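I wanted to know if a machine could set out my lunch. I don't mean cook it, or even grow opinions about it — just move a few small pieces of food from a mat to a board and leave them looking like somebody cared. My niece could do this at four. So on a Sunday I took the train to Damley to sit with Ehsan Golestani, whose little company, Nester, has spent the past two years teaching an arm to do kitchen chores, mostly inside a computer.

The simulator is where nearly all the practice happens. Ehsan had left it running overnight, 3,000 tries at the same job, and he pulled a few of them up for me over coffee. I'd expected something like a cartoon kitchen. What I got was a gray room and an arm that looked built for lifting engines, bent over a piece of sushi!

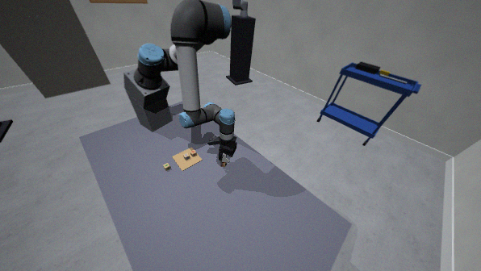 Dinner for one: the simulated arm at work beside the board, with a piece still on the mat.

You start rooting for it, I'm embarrassed to say. It comes down so slowly, and the food is so tiny under all that metal, and I caught myself leaning in my chair as if that would help. Ehsan drank his coffee. He's seen a lot of sushi.

The trouble, he told me, is that picking up is the easy half. Letting go is where things go wrong. Open the fingers a hair too early and the piece tips over, too late and it rides back up with you. And the simulator is forgiving in ways a kitchen isn't (real rice sticks to everything, as anyone who has made it knows). When they try a new skill on real food, up to 7 pieces in a batch get squashed, and those go to whoever is in the office.

I called Laimutė Kazlauskienė, who ran a catering kitchen in Uken for most of her working life, and asked what she'd pay for one. She laughed for a good while. On a wedding day her crew put out 400 plates, and half the job was noticing things: a chipped dish, a wilted leaf, the tray the kid forgot. "Can it notice?" she asked. I put that to Ehsan and he said not yet, and wrote it down. 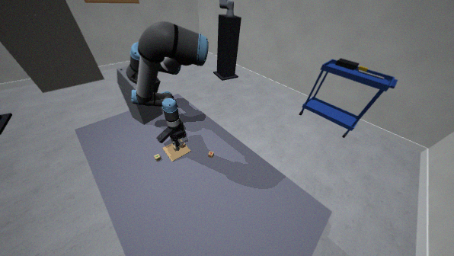

Damley, October

I went back for a second look, this time with Vija Vītola, who writes the software that grades each try. Her part of the work is less fun to watch and I think more important. Somebody has to decide what "done" means. Is a crooked piece done? Is one hanging over the side? She's strict, and the arm's scores dropped when she took over the grading, and she's rather proud of that.

So can it do my chores? For a narrow one, set up just so, I'd say it's getting close. I would not hand it my kitchen. Mine has a cat in it, and a drawer that only opens if you lift. Vija asked me what kind of drawer.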